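Last updated Oct 1, 2025

Search stories Search Go All sections

The quiet case for the roller shade

Office windows get less thought than carpet. A company moves into a new suite, picks paint and desks, and leaves the glass until the first sunny afternoon, when half the staff turn their screens sideways and someone tapes up a piece of cardboard.

At Edness, a low office and workshop building on the east side of Oltthorpe, that afternoon came in May. The tenants on the second floor had inherited vertical blinds from the previous lease. The vanes clacked when the heat ran, several had lost their clips, and the chain on the widest window had been knotted to keep it off the floor. The building's owners, Maldonado, agreed to replace them and let the tenants choose.

They chose roller shades, the plainest window covering sold. A roller shade is a tube, a length of fabric, a weighted bar at the bottom and something to pull. It can be wiped down with a damp cloth, and when it is up it almost disappears.

The fabric takes more deciding than the hardware. Most commercial shade cloth is sold by openness, the share of the weave that lets light straight through. A low number cuts glare and hides the view. A higher one keeps the view and gives less relief at four in the afternoon. Color matters too. Dark cloth is easier to see out through, while pale cloth bounces light back into the room and looks cooler against a white wall. The second floor wanted pale.

They ordered from Pestero, a shade shop across town that cuts its own fabric. The order covered 13 windows and cost less than the quote for new vertical blinds. Most of the shades were a standard size. The wide windows were the hard part. A single shade on a long tube will sag in the middle, and the fabric starts to show a shallow V that gets worse with use. Pestero splits a wide opening between two tubes, and the two pieces do not have to match. Putting the split at a window post, even when that makes one shade narrower, usually looks better than a split in the middle of the glass.

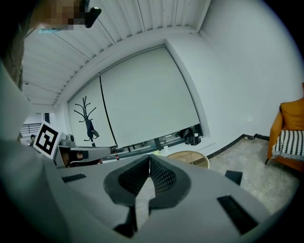

A narrower shade and a broader one share the wide window, with a black coat rack standing in front.

The cost of the split is a seam. Two tubes need brackets between them, and the brackets take up room, so there is always a thin line where the fabric stops and starts again. On a bright day it can show as a stripe of light, and at other times it reads as a dark line. People who work near one say they stopped seeing it within a week. Those who can't stand it can ask for side channels or a strip of trim down the post, though both add to the bill.

Length is the other thing to settle early. Many offices run their shades to the sill and then find that the sill is where everything lives: chargers, binders, boxes that never got unpacked. A shade that comes down on top of all that gets bent at the bottom bar, and a bent bar makes the cloth roll up crooked. Either clear the sill or stop the shade a few inches short.

The same goes for furniture. A coat rack by the window is handy, and the branching kind holds a lot in a small footprint, but wet coats pushed against pale fabric leave marks. Pestero's installers suggest 40 inches between a window and anything that gets hung, which few offices can spare. Even a hand's width helps.

Ceilings deserve a look before anyone drills. Slatted panels look clean but may not hold a screw, and a bracket fixed to a slat can work loose. Wall mounting is the safer choice if there is solid wall above the glass. It also leaves the ceiling free to come down for repairs.

The second floor has had its shades through one summer now. One chain has been replaced, and one shade had to be rehung after it started to track left -- a strip of masking tape on the tube fixed it. The old vertical blinds are in the basement, 80 vanes tied in bundles, free to anyone who wants them.

Related stories
Carpet tile or broadloom: what holds up in a small office
Coat racks, hooks and lockers compared
How to measure a window that isn't square
Oltthorpe's old workshops find new tenants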